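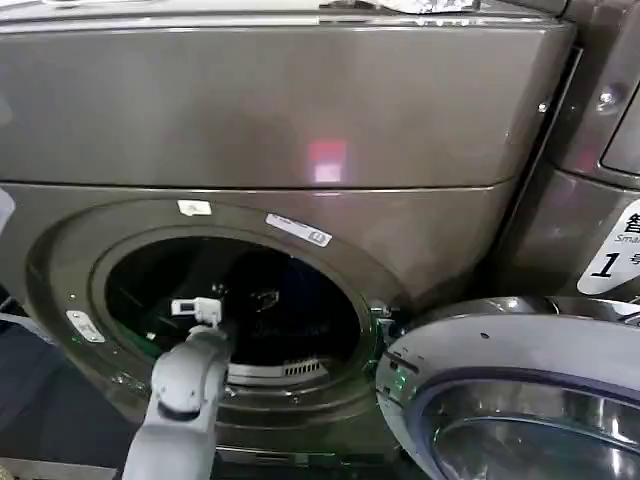 How many recorded runs does a robot need before it can learn a chore like emptying a washer?

It depends on how much the runs differ from each other, and our set of 108 was a bit too samey for the model to cope with anything new.

4 min read

So that's the short version of my semester! The project was called Skornitura (I didn't pick the name, I just kept misspelling it) and my part was gathering the examples. I drove the arm by hand, over and over, and every run got saved with the camera views and the joint positions so the learning people at Hirkamthorpe could train on it.

I figured the driving would be the hard part. Nope, it was the bookkeeping. Every run needs a task name, a start, an end and a note on whether it counts, and in January I was writing "good" next to anything that didn't crash. We had to go back through two weeks of those and throw a bunch out, which hurt.

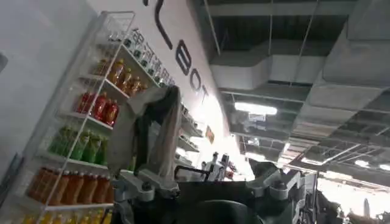 After that I made a rule for myself: decide what counts as a success before pressing record. Seven short lines on a sheet of paper, taped to the desk. My runs got slower at first and then a lot cleaner, and I quit arguing with myself about the half-good ones.

The other thing I'd change is how I handled mistakes. I used to stop and start over whenever I missed a grab. Then I read some old notes from the Mbeki project (same department, way before me) and they kept their misses in, as long as the driver recovered. I tried it with four sessions and I wish I'd done it from day one, because a model that only ever sees perfect grabs has no clue what to do after a bad one.
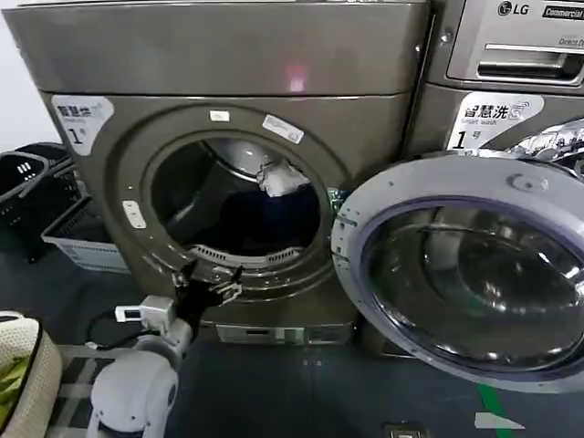

Training itself ran on Garkent, our shared machine, usually overnight, so I'd come in at 9 am and check the curves before coffee. If I get another semester I want more variety in the starting positions, and I want the labels checked the same day they're made. I'd also like a better chair!

Contact | © Hirkamthorpe student projects | Back to top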